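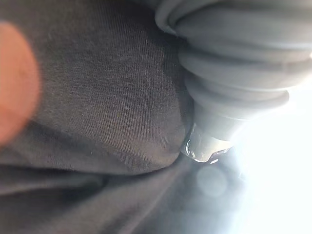 November
By the culture desk
Reading time: 4 minutes

Tudor Ilie writes his poems in the morning, before six, at the kitchen table. When I came to visit him in Oprea he had already finished his work for the day and was making soup.

His new book, "Staven," has 21 poems, and all of them are set in one village during one winter. He started with many more. "I had a notebook with 500 lines about snow," he told me. "I read them aloud to my sister. She fell asleep, so I kept the lines where she was still awake."

The village in the book does not exist on any map. Ilie took the name from a label on an old suitcase, and he never tried to find out what it meant. In the poems the people of Staven speak very little. They borrow tools, they bury a horse, they wait for a letter which comes in the last poem and is not opened.

I asked him why the letter stays closed. He stirred the soup for a while. "I wrote four versions where somebody opens it. In each one I had to invent what it says, and I did not believe any of it."

Ilie grew up with two languages and writes in the one he learned second. He says he is slower in it, and he likes this. "In my first language the words come with their whole family. In the second one they come alone to the door, and I have time to look at them."

The book is published by Pevia, a small press, in an edition of 1000 copies. An early part of it appeared in the magazine Flikereo, with a different ending, and some readers wrote to him that they prefer the old one. He answered every letter.

Now he is working on something longer, in prose, and he does not want to describe it. He told me only that there is a river in it and that the first page has given him trouble since spring.

Then he gave me a bowl and asked if I wanted bread.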